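グリッパー選びと、梨の気持ち

最終更新日：2019年6月12日（水）
シェア 400　コメント 5

三月から、私は梨をつかむことばかり考えている。正確に言えば、梨をつかむアームのことを考えている。もっと正確に言えば、計算機の中にある梨を、計算機の中にあるアームでつかむために、どの指を買うべきかを考えている。母に仕事の内容を聞かれて、一度だけ正直に答えたことがある。以来、聞かれない。

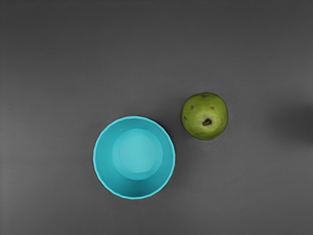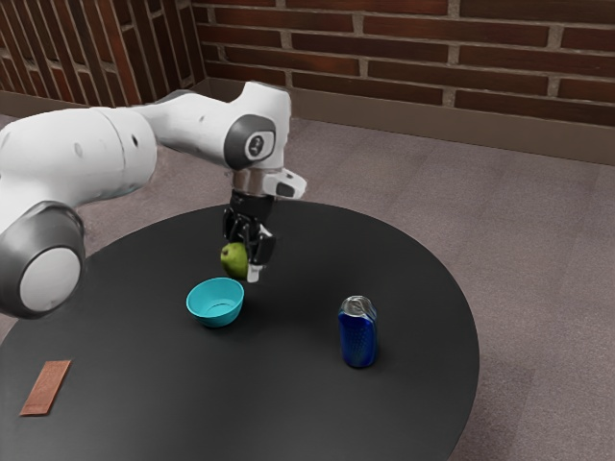 シミュレーション上の作業台。緑の梨と青緑のボウルを真上から見たもの（上）と、アームを含めて横から見たもの（下）。

比べているのは二つのグリッパーである。片方はクルヌラ社（Clunura）の平行二指で、もう片方はステカード社（Stekard）の、指先がしなることを売りにした製品だ。値段はかなり違う。課題は単純で、梨を持ち上げてボウルに入れる。これを条件を変えながら2,000回やらせる。人間の子供なら三回目あたりで梨をかじり始めるところだが、アームは文句を言わない。文句を言わない相手に仕事をさせると、こちらの設計がいい加減でも誰も叱ってくれない、という欠点がある。

さて、結果を言う前に愚痴を言わせてほしい。グリッパーの比較記事というものは、たいていグリッパーを比較していない。把持力、ストローク、重量、通信方式。表はきれいに埋まっている。だがその表を作った人は、梨がどちらを向いて置かれるかについて一行も書かない。へたの落ちた尻が真上を向いている梨と、横に寝ている梨では、指の入れ方がまるで違う。上から見ればほぼ丸なのに、丸だと思って閉じると、片方の指だけが先に当たり、梨はくるりと逃げる。この「くるり」は、どのカタログにも載っていない。

ボウルも曲者だ。梨のすぐ隣にボウルの縁がある配置では、二本の指のうち一本が、着地する場所を失う。開き幅の大きいグリッパーほど困るのだから、世の中よくできている。カタログで胸を張っていた数字が、ここでは肘のように邪魔になる。私は最初の週、失敗の原因を把持力だと思い込み、力を上げ続けた。記録を見直すと、失敗の大半は梨に触れる前に起きていた。指がボウルの縁を蹴っていたのである。

同僚のヨシャ・ブッシュマンは、カメラ派である。グリッパーなど何でもよく、見え方がすべてだと言う。彼の提案で、真上からの視点と、部屋ごと見える視点の2つを試すことになった。真上は位置合わせには申し分ない。ただし高さがわからない。ボウルは輪になり、梨は玉になり、指がどこまで降りたかは想像で補うことになる。横の視点なら高さの見当はつくが、今度は指の陰に梨が隠れる。どちらの視点にも、いちばん見たい瞬間にいちばん見たいものが見えない、という共通の美点がある。

ブッシュマンに言わせれば、だからカメラをもう一台足せばいい。カメラ派の結論はいつもこれである。彼の机に椅子が入らなくなるまで、この議論は続くと思う。

シミュレーションで指を選ぶことに、意味があるのかという声もある。ハーバーコルンの展示会で、実機一筋らしい年配の方に面と向かって言われた。仮想の梨は傷まないだろう、と。その通りで、うちの梨は三月から同じ斑点のまま、同じ鮮度で転がっている。摩擦係数も、私が決めた通りの値である。しなる指の計算にいたっては、しなり方のモデルを選んだ時点で勝敗の半分が決まってしまう。ステカードが勝つ設定も、クルヌラが勝つ設定も、私は昼休みの間に作れる。これを公正な比較と呼ぶ度胸は、さすがにない。

それでも私は、先に画面の中でやるべきだと考えている。理由は高尚なものではない。指が縁を蹴る件を実機で学んでいたら、折れた指先の請求書が先に届いていた。配置の失敗、開き幅の失敗、アームを降ろす順番の失敗は、摩擦係数が多少嘘でも正しく失敗してくれる。逆に、滑るか滑らないかの話は信用しない。そこは本物の梨を買ってくる。幸い、梨はグリッパーより安い。

で、どちらを買うのか。配置で落ちる失敗を除いて数え直すと、両者の差は、私が摩擦を少しいじれば消える程度だった。ならば指の細いほうがいい。クルヌラである。しなる指の見事さには未練があるし、ステカードの営業の方は感じがよかった。だが、ボウルの縁は営業の感じのよさを考慮してくれない。

なお、隣のチームはガルホルムという自作コントローラーで同じ課題をやるそうで、指は今あるものを使い、降ろす前に手首を回して隙間に合わせるという。それで縁の件が片付くなら、私の三か月は何だったのかという話になる。来週、結果を見せてもらう約束をした。発注書はまだ机の引き出しに入れてある。

コメント（5）　シェアする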